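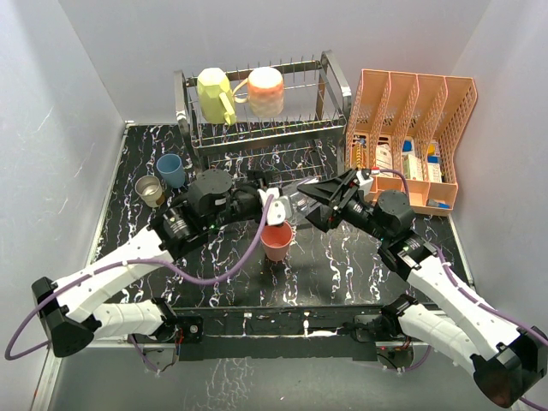
Annag Mackay wrote back after the Wastham talk that her cups go away upside down, always, and she won't be moved on it. Read that out first, then ask for hands.

My answer: fine for a closed cupboard — less so for a cup still damp inside.

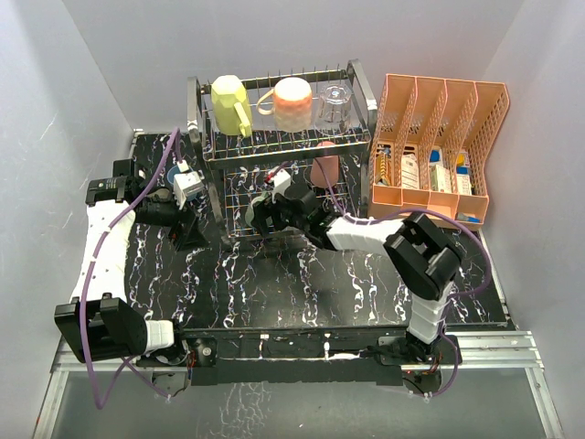
Next point, spacing. Leave a finger's width between mugs so air gets in. Tall glasses on top, handles clear of each other. Pause for questions, then on to the Jostencombe kitchen.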